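首页 | 新闻稿 | 活动 | 旧衣地图 | 联系我们

Tradham 四月旧衣季开始收件：T恤先叠好，再送来

发稿：Tradham 衣物循环站　撰文：Bríd Flanagan

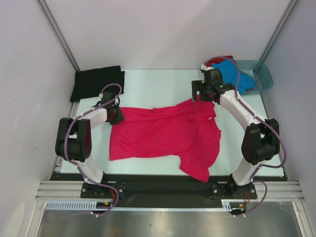 图：待叠的粉红色T恤，右后方的半透明青绿色盆里还有一件亮蓝色和一件红色的衣物。

大家好，我是 Bríd，在 Tradham 管收衣和分拣，这次的新闻稿又轮到我写。Pádraig Ó Flaithearta 本来想按正式格式来一篇，开头是“本站隆重宣布”那种，我看了两行就跟他说，还是我来吧，你去把门口的牌子擦一擦。

先说正事：四月整个月，我们在 Corrigan 街8号收旧衣，每天上午十点开门，傍晚六点关门，中午不休息。去年同一个活动一共收到347袋，今年第一周还没过完，登记本上已经写到第36袋了，我真的很高兴！（登记本是 Gobnait Ó Súilleabháin 在写，她的字很漂亮，我的字大家就别指望了。）

今年和往年最大的不同，是我们专门开了一个T恤专场。为什么是T恤？去年拆袋的时候我就发现，外套、毛衣大家多半叠得整整齐齐，T恤却常常是揉成一团塞在袋子最底下，拿出来一抖，袖子朝一边，下摆朝另一边，领口还翻在里面。衣服本身好好的，就是皱得不像样，挂上架子也没人愿意伸手去摸。所以这次想请各位在家先叠一叠，花不了多少工夫。

我自己的叠法很土，写在这里给大家参考：

找一块平的地方，桌子、床、熨衣板都行。把衣服正面朝下铺开，先从领口开始理，再把两只袖子往外拉直，用手掌从中间往两边抹，褶子能抹掉多少算多少。然后左边往中间折三分之一，袖子折回来，右边照样。最后从下摆往上对折，再对折。领口露在外面，我们看尺码标方便。

印花的T恤可以翻到里面再叠，印花少磨一点。纯色的就随意，怎么叠都行，我只求袖子不要伸在外面。

Thaddäus Widmer 不同意我的叠法。他坚持要卷，说卷起来省地方，放抽屉里一眼就能看到颜色。我们在茶水间争了大半个下午，最后说好，卷的也收，叠的也收，反正上架之前都要重新过一遍。Thaddäus 让我一定在新闻稿里写明“卷的也收”，好了，写了，而且写了两遍。

再说颜色。请大家把深色和浅色分开装，黑色的单独放一摞，红的蓝的可以放一起。家里没有多余的袋子也没关系，用盆端过来都行，我们倒出来，盆您带回去。去年有位邻居端着满满一盆走了三条街，到门口的时候气喘吁吁的，我们给她倒了茶，她坐下来聊了好久，后来干脆留下来帮忙叠了一下午。这样的客人请多来几位！

收什么：T恤、衬衫、长裤、裙子、毛衣、童装，洗过晾干就可以。小破口也收，Gobnait 会补。扣子掉了的请把扣子装在小口袋里一起带来，找一颗一样的扣子比补一个洞还难。

不收什么：内衣、袜子、枕头、被子，还有沾了油漆的工作服。

送来的衣服分三个去处。品相好的放在 Tradham 前厅的架子上，谁需要谁拿，不收钱，也不用登记。有点磨损但布料还结实的，交给 Skinby 裁缝铺改成围裙和布袋，他们的 Eoin Mulligan 每隔一阵就来搬一趟，去年一共做出319件，有几只布袋现在还挂在我们收银台后面（不卖，我自己要用）。实在穿不了也改不了的，剪成擦布，送给 Nevmont 自行车修理铺，他们擦链条用得很快，总说不够。

我问过 Eoin 他最想要哪种料子，他的原话是：“棉的，厚一点，颜色鲜艳的。红色的T恤来多少我要多少，去年红布袋最先没有。”所以家里有红的粉的闲着不穿的，请优先考虑一下我们。

四月里每天下午两点到四点，前厅有一张长桌摆出来，谁都可以坐下来跟我们一起叠。带孩子来也可以，孩子可以负责配颜色，我们家那个四岁的就很爱干这个，虽然她认为紫色和绿色是一类。桌上备了茶和饼干，吃饼干的请先擦手再碰衣服，这条是 Gobnait 加的，口气比我写的严厉得多。

需要上门取件的邻居，请把袋子口扎好，写上姓名和门牌，提前打电话约时间。Pádraig 开车，他认路不太行，麻烦您把路口有什么店也说一声。

媒体朋友想来采访或者拍照的，下午那两个小时最合适，人多，桌上也热闹。找我就好，我不在就找 Thaddäus，只是他大概会先教您怎么卷T恤。

媒体联系人：Bríd Flanagan，Tradham 衣物循环站，Corrigan 街8号

分享 36 | 评论 8

© Tradham 衣物循环站　联系我们　返回顶部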